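**Prurnitz Textile Collection Resumes May 18, 2020**

The town of Prurnitz will resume its collection of used clothing and household linens on Monday. Residents may bring items to the Albers Street depot, which had been closed for 14 weeks.

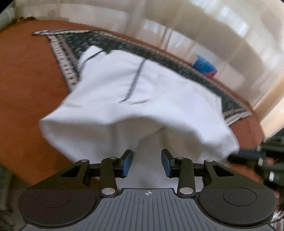 How much may each household bring? The limit is 30 pounds per visit, weighed at the gate.

Items should be clean and packed in closed bags. Shoes will not be taken until further notice. Questions may be directed to Kirsten Melnyk at the Office of Public Works.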